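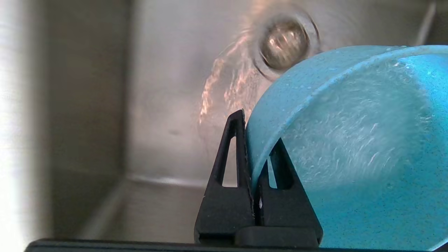
Does a puzzling first scene put viewers off a new drama series? Less than we thought - most people in our panel put up with a confusing opening if the second scene gave them someone to follow.

4.2 Openings and staying on

Panel of 732 viewers, recruited through the Dijkstra listings site. Each watched the first episode of one of three dramas: Vundach, Akonley or Killisano. Free to stop at any point. Stopping times logged, short form afterwards. Form was too long, see 5.1.

Vundach has the hardest opening of the lot. No dialogue, two timelines, a song played over the top of both. Expected a big drop before the titles and didn't get one. The drop came later, at the first long scene in the hospital, wich is the plainest part of the episode.
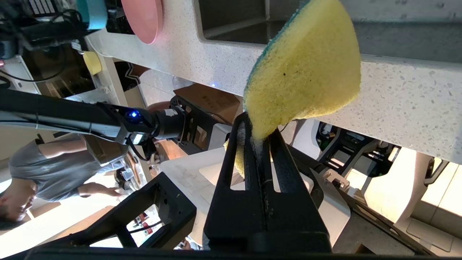

Figure 3. Yellow sponge with a green layer, held in a black gripper.

Akonley opens on a police interview and explains everything. Fewer complaints about the plot, more about pace. Several forms just said "seen it". Killisano sits in between - odd first minutes, then a family dinner that sorts out who is who. Best of the three for staying on, though its panel was also the oldest and we could not seperate the two effects.

Music is a problem here. All three use a well known song early on, and people remembered the song better than the scene under it.

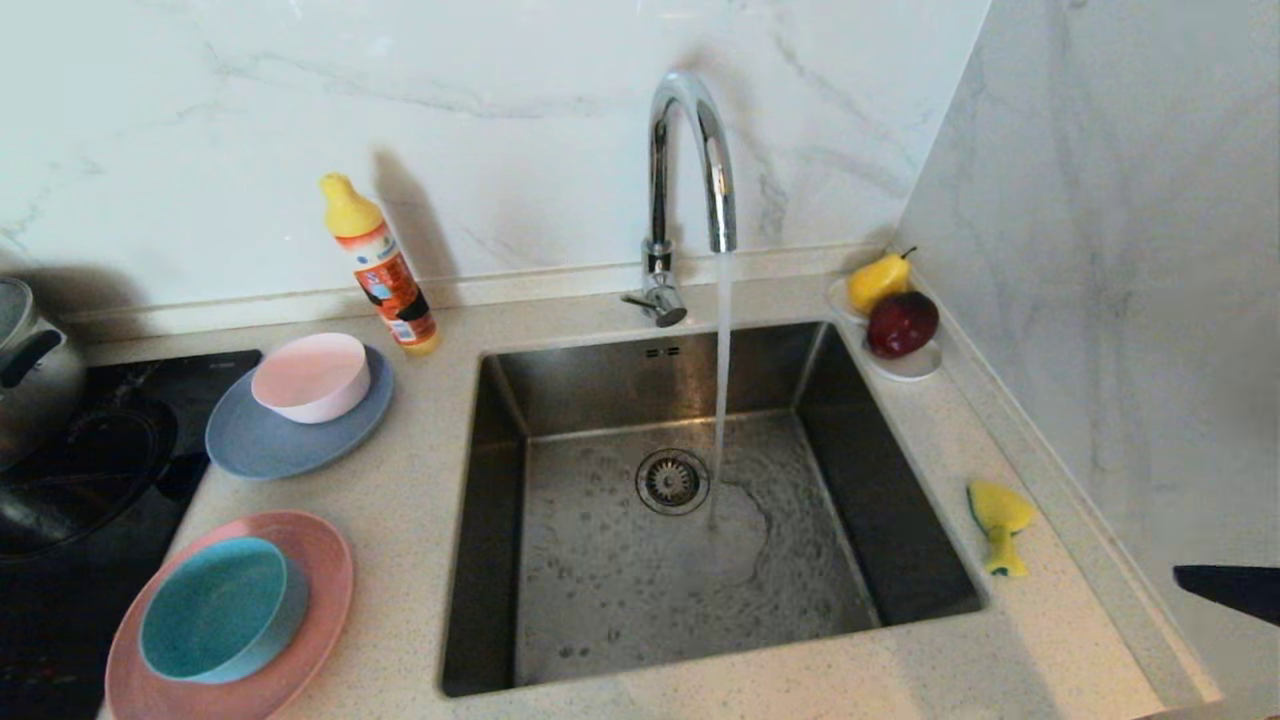

One reader of the November draft felt that stopping times tell us about the evening, not the episode: people get a phone call, the dinner is ready, they mean to come back and don't. Fair point. We asked about interruptions on the form but only as a tick box, and about 20 people left it blank. Those cases are kept in.

Also not covered: viewers already loyal to a writer or a franchise. Likely to forgive a slow or muddled start. The form had a line for it but answers were too mixed to code. To be done properly in the next round, with a second episode added.
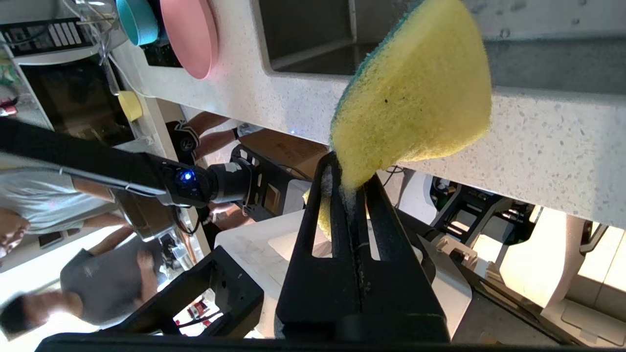 Figure 4. Sponge in the gripper, tilted, with a grey sink basin beyond.

Results for the second scene follow in 4.3, same panel, same stopping rule.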